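Gravwood 2 – cable handling cell for the assembly bench

Gravwood 2 is a compact robot cell from Debnath for workshops which prepare cables by hand and want to take the most tiring part of this work away from their people. It stands beside the existing bench and uses the same work trays.

What the cell does

The arm has a gripper with two narrow fingers and a small camera close to them. It takes up a bundle of thin wires, holds it and brings the ends to the place where they must be joined. Twisted pairs with a connector and single wires with stripped ends can lie in the same tray. On the yellow plastic surface, a green and yellow pair and the red and black wires are easy to tell apart, also for the person who checks the work.
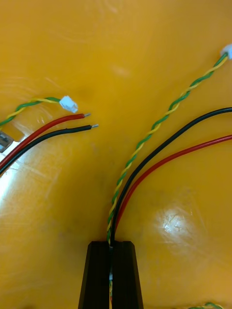
What changes for the team

At our customer Drurodden in Galtavgate, the cell handles more than 300 cable sets in one shift. The people at the bench did not lose their places. They now do the checking, the repairs and the special orders, and two of them have learned to teach new cable types to the arm.

"In the first weeks we were slower than before, I must say this," tells us Kirsty Bright, who leads the bench. "Now my hands do not hurt in the evening – and I decide the order of the work, the robot does not."

Technical data

Gripper: two parallel fingers, black
Reach of the arm: 524 mm
Width of the cell: 422 mm
Training: included, at your site

Delivery

Orders received before December are delivered with a second set of fingers. Please ask us for a trial with your own cables.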